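Right, I've been threatening to do this thread since Thursday so I'm doing it now with a cup of tea. Can machines do the housework yet? I have opinions, I have a kitchen full of evidence, and I have a sister-in-law who keeps sending me videos.

Some background for the new followers (hello!). I ran the back of a bakery and dumpling place in Blackburn for years, and now I do it three mornings a week and spend the rest of the time writing about kit for small kitchens. So I come at this from the end where somebody has to wipe the thing down afterwards.

My starting point is that we already live with loads of robots and just stopped calling them that. The washing machine is a robot. My gran did sheets by hand in a tub and if you'd shown her a machine that fills itself, heats itself, turns itself and spins itself she'd have said that's it, job done, the future's arrived.

What the washing machine doesn't do is get the clothes off the bedroom floor, check the pockets, pull one sock out of another sock, hang it all up, notice it's raining, bring it all back in. That's most of laundry!! The wet bit in the middle was the easy bit to hand over, even though it was the hardest on your arms.

Same with the dishwasher. Loading it is still a human job and a source of rows in this house. I have strong views on which way the bowls face and I'm married to someone who thinks a dishwasher is a cupboard you throw things at.

So when people say "can robots do chores" what they mean is, can a machine do the fiddly picking up and putting down that goes on around the machines we already have. And that's where I get interested, and also where I get a bit grumpy about the videos.

First up, the floor. I've had a Vevine hoover bot for two years. I like it. I'd buy it again. It does the kitchen and the hall while I'm out and the crumbs go, and that's a real thing that's been taken off my list for good.

But I do a little tidy round before I let it loose. Chair legs, the dog's rope, phone chargers, the fringe on the rug (it ATE the fringe on the rug). I reckon the tidy takes me four minutes. Hoovering that kitchen myself takes maybe ten. So it's saved me six minutes and given me a new job called "getting ready for the hoover".

My mate Yevdokiia Moroz, who used to be on the fryers with me and is far cleverer than she lets on, calls this the cleaner problem. You know when people tidy up before the cleaner comes? That.

Anyway. Arms. Arms are what everyone wants to talk about now and fair enough, because an arm could in theory do the picking up and putting down.

I've picked one job to think about properly because I know it inside out, and that's getting steamed buns out of a steamer and on to a plate. If you've never done it you'll think it's nothing. I've done it thousands of times and I can still make a mess of it when I'm tired.

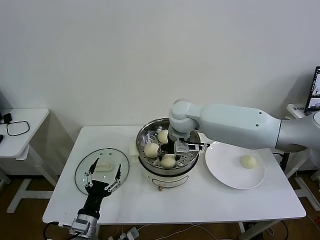

The trouble with a bun is it doesn't want to be picked up. It's soft all over, so wherever you hold it, it gives. Squeeze too little and it drops. Squeeze a touch too much and you've left two dents in it, and the dents stay, and the customer gets a bun that looks like somebody's sat on it.

Then there's the bottom. A bun will weld itself to whatever it's sitting on if you give it half a chance. Good cooks put paper under, or cabbage leaf, or a wipe of oil. If you've not done that you have to sort of rock it as you lift, a tiny twist, and you feel it let go. You FEEL it. I couldn't tell you how hard I twist. My hand knows and it's never told me.

And then the space. Buns grow. You put them in with a polite gap and they come out nearly holding hands, so whatever's going in there for one bun has to get down beside it without shoving its neighbour. I use my fingertips, wet, and I'm quick about it because it's steam and steam hurts.

That last one is where I perk up, by the way. A metal arm doesn't mind steam the way my knuckles do. I've got a scar on my left wrist from a steamer lid and I'd cheerfully hand over every lid in the building tomorrow.

Which brings me to lids. Everybody forgets the lid! Before you get anywhere near a bun you've got to take a hot lid off, tip it away so the drips don't land on the food, and find somewhere to put it down. A person does that without thinking. If you were writing it out as instructions for a machine it'd be longer than the bun part.

I tried this as an experiment in August. I wrote down every single thing I do to get buns from steamer to plate, as if I was telling somebody who'd never had hands. I gave up at the end of page two and I still hadn't covered what you do if one splits.

(What you do if one splits: you eat it. I don't know how you'd put that in a program.)

Now the sums, because I'm a boring person and I like sums. On a decent Saturday we sent out 564 buns. I went back through the dockets to check because I didn't believe it either.

Say a person shifts a bun in two seconds once they're in the swing of it. That's 1,128 seconds, so under 19 minutes of actual bun-moving in the entire day. Spread out in dribs and drabs, obviously, with everything else going on around it.

Say a machine takes twenty seconds a bun, and I've made that number up for the sake of argument so please don't quote it at me. Now you're over three hours. Which sounds terrible until you remember the machine isn't also on the till, answering the phone and telling a teenager to tie her hair back.

So slow might be fine? I've changed my mind on this. I used to think slow was the killer. At home especially, who cares if it takes all afternoon to empty the dishwasher, I'm at work.

What isn't fine is dropping things. If it gets 99 out of 100 right, which sounds brilliant, that's five or six buns on the floor on that Saturday. And somebody has to notice, and stop it, and pick them up, and do the wiping. In a shop I could maybe live with that. With my good glasses at home, absolutely not.

I went to a trade day in the spring where a firm called Usari had a stand with a folding machine for tea towels. Lovely people. It folded tea towels really well! I asked if it could do a fitted sheet and the lad laughed so hard he had to put his coffee down. I can't do a fitted sheet either so no judgement.

But it showed me the thing I keep coming back to. It could do tea towels laid flat, the right way round, one at a time, handed to it by a person. The person was doing the sorting and the flattening, and I'd say that's the bit of folding I'd pay to get rid of.

Somebody's going to say "but the factories have had robots for donkey's years". Yes. My cousin packs at Lirkunow and they've got arms there that shift boxes all night long. Same box, same spot, same height, and a cage round it so you can't wander in with a mop. My kitchen has never once been the same two days running.

The buns aren't even the same as each other. Mine aren't, anyway. There's always a fat one and one that's gone a bit lopsided, and I pick them up differently without deciding to.

OK so here's my scorecard, as of today, for what I'd let a machine do. Going from memory and mood so don't hold me to it.

Floors: yes, already do, would fight you for it. Windows: tried a friend's, got a very clean circle with dirty corners. Lawn: yes if you haven't got hedgehogs visiting, we have, so no.

Stirring things for ages: yes please, where do I sign. Risotto, custard, anything where you stand there. I had a stirring pan on loan for a month and I missed it when it went back.

Chopping: for a shop, yes, machines have been at that forever. For home, by the time you've washed all the bits you could've done the onion four times over.

Anything where you reach in and pick up something soft and hot and put it down again looking nice: not in my kitchen yet. I'd love to be wrong. I'm fifty-three and my hands are not getting any younger.

Bathroom: I'd take a machine that did the bathroom badly. I'd take one that did it very badly. This is the one I'd spend money on and I hardly ever see anyone showing it off, it's always food or folding.

Making the bed: don't need it, I like making the bed.

I will say, a few years back my whole answer would've been a flat no to anything with fingers. Now it's more of a "go on then, show me, and I'll want to see the hundredth one as well as the first." One good bun isn't a shift. Do me a tray. Then do me a tray when the last person's left the steamer in the wrong place.

Yevdokiia read a draft of this and said I'm being too kind, and that the real test is whether it washes up after itself. She's got a point. If I've got to clean the helper every night it's another thing on the rota.

Right, replies are open. I want to know the one job you'd hand over first, and please be specific, "cooking" is not a job it's about forty jobs. And if you've got a trick for getting buns off the tray without tearing the bottoms when you've run out of paper, I'd like that too, for selfish reasons.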